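About Juvgate

Juvgate is a small game studio. We are 4 people, and we make puzzle and exploration games for PC and consoles. We started with one laptop in a kitchen, and now we rent two rooms above a bicycle shop in Hopkin.

Our first game was Dullia. It is a quiet game in which you walk through a flooded town and bring the lights back, street by street. It took us 3 years, much longer than we have planned. On the first day we sold 1468 copies, and for us this was a very big number. Many of these players still write to us, and some of their ideas came into the free updates.

Now we are working on Pinus, a game for 2 players on the same sofa. One player draws the map and the other one must walk in it. We hope to show a playable demo in June.

We do not put ads in our games and we do not sell extra lives or coins. You pay one time and you have the whole game. All updates are free also for old customers.

If you found a bug, please write us through the contact form and tell us which console you use. We read all the messages, but in the weeks before a release the answer can be slow. 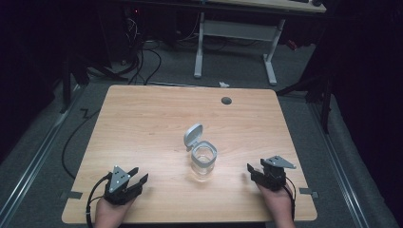
A small glass jar with its lid open, on a light wood table.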